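Local History > Letters & Papers > Transcription Help

Vimdale letters – who has been through the new box?

quillandash
The Heffernan family letters are finally out at the county library and I'm so happy I could shout! There are 300 of them, most sent home to Vimdale from the Jerer mill. I got through two folders before closing and could have stayed all night.

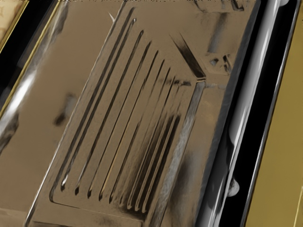
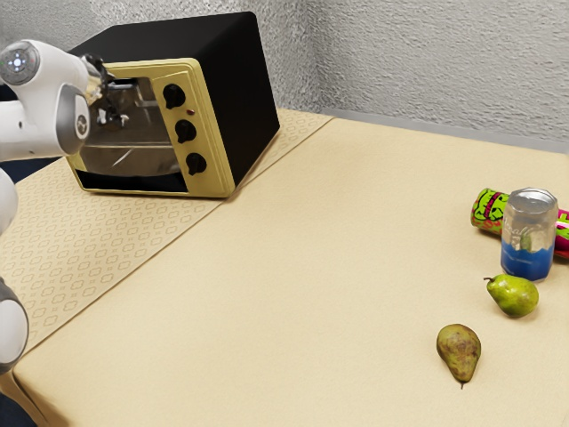
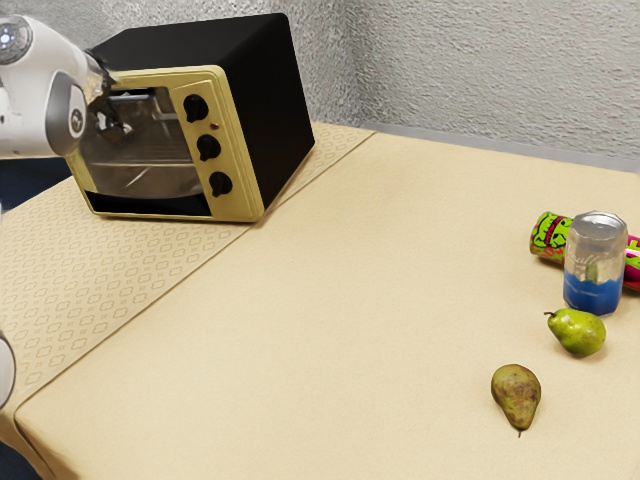
Grooved metal panel first, then the toaster oven in the other two.

quillandash
The best one so far is a September letter with no year. He grumbles about the county judge for a page and a half, then asks if the peas came up.

oldplatbook
Great find! I'd put that one in 1911, with the bridge vote. The judge was in the papers for weeks.

quillandash
I wondered about that, but he mentions the Illel post office, and I thought it opened later?

oldplatbook
The building did. Mail went through the store before that and people called it the post office anyway.

creekside_reader
Not convinced. The letterhead on item 2420 is the mill's second design, and I've never seen it before 1914. Same paper as your September one, if it's folder 3.

oldplatbook
It is folder 3, but folders get shuffled. I'd trust the judge over the paper – still, I'd love to see both sheets side by side.

quillandash
Going back with a ruler and a sharp pencil! Will post full transcriptions, spelling mistakes and all.

Comments
mapdrawer: My grandmother's people were from Illel. Please post everything!
tansy_b: Any mention of the flood?
quillandash: One line so far – "water in the cellar again."

Home | Letters | Maps | Members | Search | Back to top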